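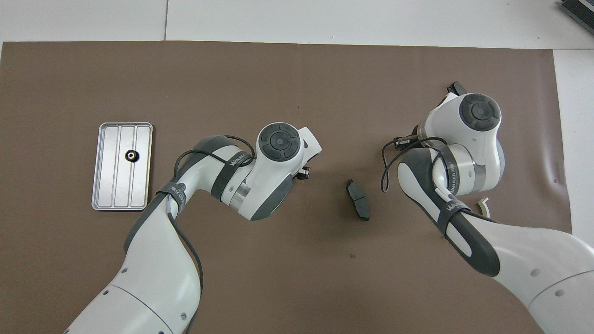

Trerkura parts bench: pre-purchase safety check
Checked by: Glenys Rowlands
Date: 19 Apr 2019

1. Arms fixed to bench, bolts marked. Pass.
2. Emergency stop within reach of both sides. Fail. One button only, left side. Price a second with the Voyle order.
3. Cables clear of joints through full travel. Comment: both arms have a loop of thin cable at the wrist. Ask Altislow for clips, pack of 100.
4. Mat flat. Comment: slight crease and a small wave near the right edge. Replace, budget line 8.
5. Work surface clean. Comment: a few dark specks and one small pale scrap on the mat. Wipe down before each run.
6. Parts tray suits brake pads as well as small round parts. Not settled. Panya Kaewmanee to get a quote from Astik for a wider tray, limit £300.
7. Guarding at front. Not fitted. Must be in the July budget or the second bench does not go ahead.
8. Operator training booked. Pass.

Recheck items 2, 3 and 7 before the order is signed. Copy to Panya, room 27.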